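How to Wax Your Own Skis at Home

A good first project for a long evening, and you only need a corner of the house to do it.
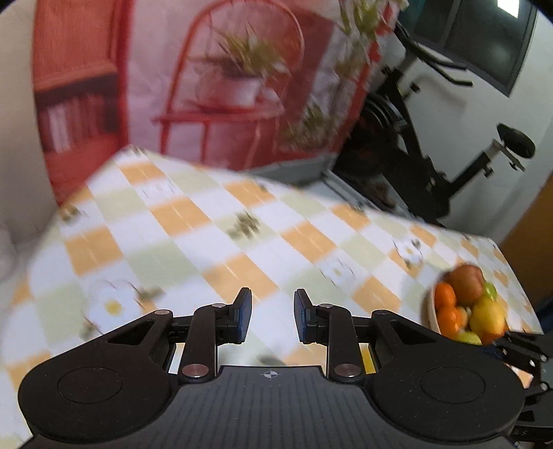

Kanchan Negi wrote in to ask whether she really had to bother, as her skis are only two seasons old and the rental shop at Rornham told her the bases looked fine. I get this one a lot! Bases can look fine and still be thirsty. Run your palm along the underside near the edges, and if you see a pale, chalky look there, the wax has gone and you will feel it on every flat stretch, poling along while your friends glide off ahead of you.

What to gather

You'll want a waxing iron, a block of all-temperature wax, a plastic scraper, a nylon brush, a few old rags and something to hold the skis steady. I have a proper Flillero vise now, but for years I used two stacks of old phone books and did perfectly well. Please don't use the iron you use for shirts (I ruined a very nice blouse that way). Work with a window open, and put down newspaper, more than you think you need.

Let the skis warm up

Bring them in the night before. Cold bases don't take wax well, and if you've just come off the mountain they'll be dripping all over the floor anyway. Hold the brakes back with a thick rubber band so they're out of your way.

Clean the bases

Brush from tip to tail, always in that direction, and wipe with a dry rag. Gray smudges on the rag are just old wax and lift grease, so keep going until it comes away mostly clean.

Drip and iron

Set the iron to the temperature printed on your wax. If it smokes, it's too hot - turn it down and wait a minute. Touch the block to the iron and dribble a line down each side of the base, then iron it in slowly and steadily, tip to tail. Never let the iron stop moving. One pass should take 7 seconds or a little more, and you should see a short trail of melted wax following behind the iron. Two or three passes is plenty.

Wait, then scrape

Give them at least 40 minutes to cool. I usually put the kettle on and forget about them until after supper, and they're no worse for it. Scrape with long, light strokes until hardly anything comes off, then brush until the base has a soft shine.

How often

I wax after every fourth day out, or sooner on that squeaky man-made snow they make at Wutine early in the season. A block lasts me 12 waxings if I'm careful with the dribbling. At the end of the spring, iron on a thick coat and don't scrape it until the lifts open again.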